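Drevwood Simulation Kit Evaluation: Progress Report to Closto
Prepared by Nigel Wainwright, November 9, 2025 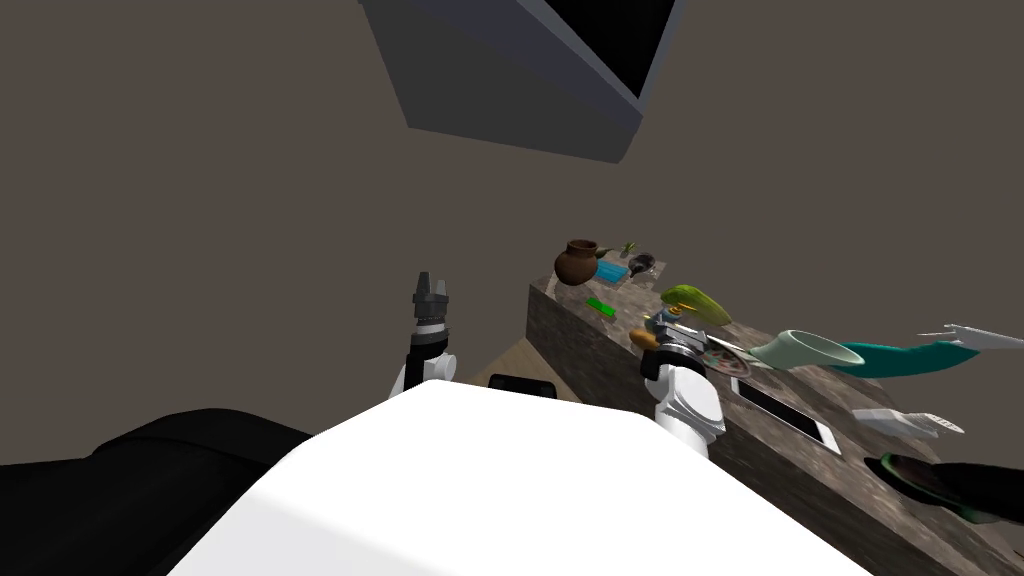 Work since August has covered installation of the kit, import of our two-arm robot model, and the first block of simulated pick trials. The tabletop package supplied by Drevwood loads without edits. Clutter is dense enough to be useful: with the right gripper just above the table, a decorated plate, a smartphone and a pale green cup on its side all lie within a small area, and approach paths have to be planned around them.

Of 1000 scheduled trials, 940 have been run (94 percent). The remainder need a corrected contact setting for thin, flat objects, which the vendor has promised in the next release. Setup took 40 staff hours, within budget. License use stands at 2 seats.

Remaining work: rerun the flat-object set, compare results with the Vuvescombe bench, and submit a purchase recommendation.

Contact: Nigel Wainwright, Sumampouw | Back to top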